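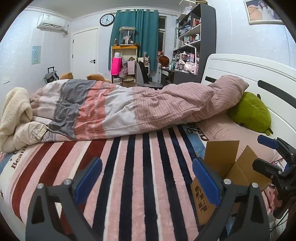
HAND-HELD GRIPPER UNITS: INSPECTION CHECKLIST WITH COMMENTS
Home collection kit, units Girura and Stevitz
Inspected by Anika Kowalczyk, 10/6/25

Both units are back on the bench and I've had the whole morning with them, which was a treat! Each line is marked OK, WATCH or FIX. Comments are mine. Please add yours underneath with your initials and leave the old ones where they are, because I do go back and read them.

BEFORE YOU START
Battery out, cable unplugged, trigger locked. Lay the unit on the soft mat with the finger tips pointing away from you. Have the small hex keys, the torque driver, lint-free cloths and the pad gauge ready. If you can't find the pad gauge it's in the Olteanu tin with the spare springs (it's always in the Olteanu tin).

1. FINGERS AND PADS

1.1 Finger frames straight and free of cracks
Girura: OK. Stevitz: OK.
Held them up to the window and closed the fingers slowly. The gap stays even all the way down on both, lovely to see. Look hardest at the inside corner near the base, where the old printed fingers used to go.

1.2 Blue rubber pads fully stuck down
Girura: OK. Stevitz: WATCH.
The left pad on Stevitz is lifting a hair at the bottom corner. You can feel it with a thumbnail before you can see it. I've cleaned under it and pressed it back. Have another look at the next check and swap the pad if it has moved at all. Don't be tempted by superglue, it goes brittle and takes the surface with it when you peel the pad off.

1.3 Pads clean, no shine
Girura: FIX, done. Stevitz: OK.
Fluff! So much fluff. Soft furnishings are hard on these pads: blankets, fleece and plush toys all shed, and the fibres work their way into the rubber until it looks polished and grips like a bar of soap. Wipe with a damp cloth, let it dry, then go over it once with the lint roller. No solvent. Girura went from slipping on a tea towel to holding it by one corner, and I was far too pleased about it.

1.4 Top screws tight, two per finger
Girura: OK. Stevitz: OK.
Torque driver only, lowest setting. The screw heads are soft and a worn key will round them off. If a head is already marked, change the screw now while it still comes out.

2. JAW TRAVEL

2.1 Opens and closes fully without sticking
Girura: OK. Stevitz: OK.
Do this slowly, then quickly, then slowly again. The last slow one is where you hear grit. Stevitz had a faint tick halfway, which went after a brush along the rail.

2.2 Fingers meet in the middle
Girura: OK. Stevitz: OK after adjusting.
Stevitz was closing slightly to the right. Loosen the rear clamp a quarter turn, close the fingers on the gauge, tighten again. It took me three goes. The trick is to keep light pressure on the trigger while you tighten, or the clamp drags everything back to where it was.

2.3 Return spring brings the fingers open
Girura: WATCH. Stevitz: OK.
Girura's spring is getting lazy. Still within what we accept, but you can feel the difference with one unit in each hand. Spare is in the tin. I'd change it in November along with the rail grease and do both jobs in one sitting.

2.4 Cycle test
Girura: pass. Stevitz: pass.
200 cycles each on the bench jig with a foam block between the pads. Not one missed close. The service interval on the rail is 2000 cycles and Girura is almost there, so please write the counter reading on the card every time you hand a unit out.

3. SIDE BRACKET AND CABLES

3.1 Bracket firm on the body, no play
Girura: OK. Stevitz: OK.
Hold the body, waggle the bracket gently. Anything you can feel is too much. A loose bracket makes the readings wander in ways that look like a software fault, and we lost an afternoon to that once.

3.2 Blue tab seated
Girura: OK. Stevitz: OK.
It should click. If it only slides, take it out, blow the slot clear and try again.

3.3 Cables clear of the moving parts
Girura: OK. Stevitz: FIX, done.
Stevitz had a loop standing proud of the bracket, just asking to be hooked by a door handle or a chair arm. I re-dressed it with two new ties, snipped flush. Check that the cable still has slack at full opening. Too neat is as bad as too loose.

3.4 Connectors
Girura: OK. Stevitz: OK.
Tug test on every one. Gentle!

4. CAMERA AND LENS

4.1 Lens clean, no scratches
Girura: OK. Stevitz: OK.
One thumbprint on Girura. Lens cloth only, and please not the cloth from 1.3.

4.2 Both fingers in view at full opening
Girura: OK. Stevitz: OK.
Check this with the fingers fully open and again fully closed. After any work on the clamp (see 2.2), do it again from scratch. I forgot, then remembered halfway through my tea.

4.3 Focus and exposure
Girura: OK. Stevitz: WATCH.
Stevitz hunts a little when it turns from a bright window to a dark corner. It settles, but slower than Girura. The Ladau firmware notes mention this, so I've left the settings alone until we've tried the update on one unit.

5. ROOM CHECK FOR HOME SESSIONS

5.1 Walking route clear
Bags, chair legs and trailing chargers are the usual culprits. Your eyes will be on the fingers and your feet will find everything else.

5.2 Breakables
Note any glass at elbow height before picking the unit up. Walk the route once with empty hands.

5.3 Householder has agreed what may be handled
Ask, and ask about the toys in particular. Some bears are not to be gripped under any circumstances, and quite right too.

5.4 Loose threads and long pile
Check the pads between tasks on bedding. A thread wound round the base of a finger will stop it closing, and you won't feel it through the trigger.

RESULT
Girura: fit for use. Spring and rail grease due in November.
Stevitz: fit for use. Left pad to be rechecked before the next loan, exposure to be looked at with the Ladau update.

PARTS USED
Two cable ties, one lint roller sheet (fine, several lint roller sheets). Pads in stock are getting low, so I've put in for another set.

FURTHER COMMENTS
Really happy with how these are holding up. The new pad rubber is a big step on from the last batch and the screws are coming out clean every time. If you notice a change in the sound of either unit, even a tiny one, write it down with the counter reading. The tick in 2.1 was on the card in somebody's handwriting before I'd even opened the case, and it saved me a good half hour of hunting. Thank you, whoever that was!
A.K.

Workshop checklists | Contact the bench team | © Olteanu Workshop | Back to top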